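Trultis, week six

I said in November that I would write something about the data side of this project, and then I kept writing about the finger pads instead. So this post is about collecting examples, and it's a long one.

Trultis is the name Hertta Nieminen and I gave to the small model we're training to pick things up and put them away. It learns from demonstrations. Somebody does the task by hand with a gripper that has a camera on it, the recording gets cleaned and cut into episodes, and the model trains on what the camera saw and what the fingers did. There's no robot in the room for any of this. The arm comes later, and it lives at Hertta's place.

As of today, 28 April 2023, we have 2956 episodes in the set. I threw out 200 from the first batch because I'd left the exposure locked from a session in another room and the window side was blown out. I could have kept them and hoped the model would cope. I decided it was cheaper to do them again.

The task right now is toys and a storage box. One toy per episode, in or out, lifted and set down somewhere sensible. We started on a desk, and the numbers on the desk got good fast. Then we tried the same model on a bedspread and it fell apart. Cloth moves when you press on it, a toy can sink into a fold, and a checked pattern seems to confuse the depth guess. So most of the newer episodes are on the bed. 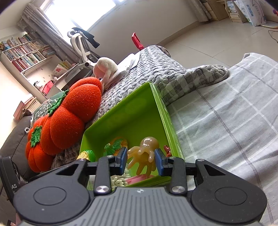
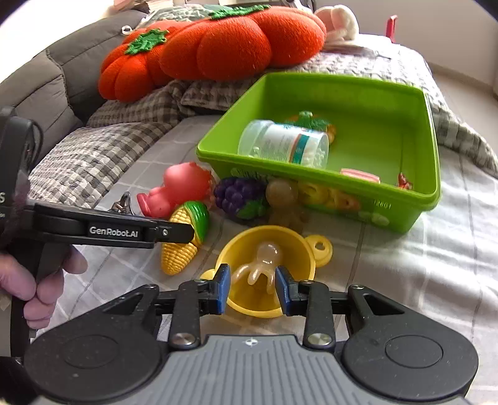

Translucent amber toys between the blue pads, with the green box in both shots.

The see-through amber toys are the ones I care about most at the moment. The corn and the pumpkin have strong colors and a clear outline, and the model finds them with very little help. The amber ones take on whatever is behind them. Over gray sheet they look one way, and inside the green box they look like a different object. Hertta wanted to drop them from the list until the rest was solid. I wanted more of them, and since I'm the one doing the recording, we got more of them.

A few things I do now that I didn't do at the start:

I move the toys between episodes even when I'm tired of moving them. My early sessions had long runs where the box never shifted, and the model learned where the box was instead of what it looked like.

I come in slowly and pause with the fingers open before closing. My natural motion is to grab in one sweep, and the labels for the moment of contact were a mess.

I keep the clutter. Cotton swabs, a cushion, a plush toy on the blanket, books in the background. I used to clear everything away first, and that only taught the model about tidy beds.

I write down failed grasps and keep them in a separate folder. We don't train on them yet. Hertta has a plan for using them to score attempts, and I'll let her explain that when it works.

My wrist gives out before my patience does. I stop at 23 episodes, rest, look through the clips, then go again. Checking them right away has saved me twice, once from a loose camera mount and once from a full card.

The cleanup script is still called Fleller and it's still slow. It syncs the finger opening with the video and trims the dead time at each end. I've rewritten the trimming part because it was cutting off the pause before the grasp - the exact bit I'd been so careful to record. If you pulled the old version, please update it.

Next up is lifting toys that touch each other, and after that the small loose stuff at the bottom of the box. I expect the small stuff to go badly. I'll post the numbers either way once Hertta has run it on the arm.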